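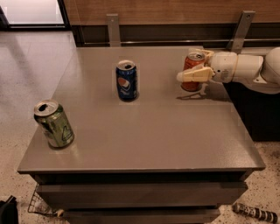
I caught up with Vanderleia Barros on Thursday, right after her evening swim class, and she was starving! She's been teaching nervous grown-ups to swim at the Kisport pool for over 30 years, and I wanted to know what scares them most. "Getting their face wet," she told me. "Deep water comes way later." We got onto soda (my weakness, the green can with its top already open is exactly my kind of afternoon) and she laughed at me. "Drink it after. Bubbles and floating on your back, no thank you."

Her beginners start by blowing into the water and humming. "Any song. I had one guy do the whole national anthem." Then it's floating, two minutes at a time, with her hand under their shoulders. I asked when she takes the hand away. "When they start telling me about their kids," she said. New classes start in September, and I've signed up my sister.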